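Right, I've had the Susico 7 for 13 days now and a few of you asked for proper thoughts, so, thread. Grab a tea, I do go on a bit.

Mar 9, 2021

Quick background for anyone new. I was on a Hestard for nearly four years. Lovely phone, terrible by the end. The charging port only worked if you leaned the cable against a mug. So I wasn't exactly a hard person to impress!

Price first, as that's what everyone wants to know. I paid £359 for mine, SIM free, from Van Wijk. They had it in grey or a sort of dusty green and I went for the green. No regrets. Came with a clear case in the box, already on my third fingerprint wipe of the day.

Size: it's big. Bigger than I thought from the photos. I can get my thumb to the back button but not to the top of the screen, so I'm using the one-handed mode a lot (swipe down on the bottom edge, took me two days to find it). If you've got small hands go and hold one in a shop when you can.

Screen is gorgeous. I turned the 60 Hz setting back on to see if I could tell the difference and yes, I could, straight away, scrolling looked like it was wading through custard. Turned it off again. Costs you a bit of battery but I'm not going back.

Battery, then. I'm getting a day and a half if I behave and one full day if I don't. "Don't" means maps, podcasts and far too much of this app. Fast charger is in the box, hooray. No wireless charging, boo, though I never had it before so I can't say I miss it.

Camera. Daylight is great, really punchy, maybe a bit too fond of green if you're taking pictures of grass. Indoors in the evening it goes soft and smeary, especially anything that moves. My cat is basically a watercolour after six o'clock.

The macro lens is a waste of a hole in the back. You have to be so close that you block your own light. Crop in on the main camera, you'll get a better shot.

Now the moan. The software. It came with SO many apps I didn't ask for. Two browsers, a "cleaner", a games shop and a weather thing that wanted my contacts?? Most of them uninstall, the games shop only lets you disable it. Give yourself half an hour on day one to clear it all out and say no to all the notifications.

Oh and there's a headphone jack! On the top, which is the wrong end if you keep your phone in your pocket the way I do, but I'll take it. My old Braltano earbuds paired first time too, so I've got both options. 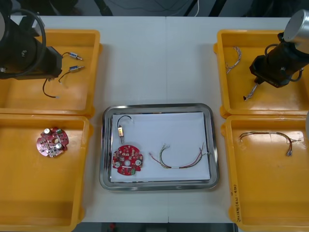 Yellow trays left and right, steel one in the middle, a gripper over each of the top two.

Call quality, since someone asked in the replies to my last thread. Good! Mum says I sound less like I'm in a bin. The speaker is loud but it's only at the bottom, so your hand covers it if you watch anything sideways.

Fingerprint reader is in the power button. Quick when my hands are dry, hopeless straight after washing up. Face unlock picks up the slack but it won't do it with a mask on, so in the supermarket I'm back to typing my PIN like it's the olden days.

Would I buy it again at that price? Yes I think so. If the camera at night matters to you, I'd save up a bit longer and look at the next one up. They're meant to be doing a new version in September as well, so this one might drop.

Got a spare evening coming up and I'm going to try the video properly, will add to this if it's any good. Shout if you want me to test anything else.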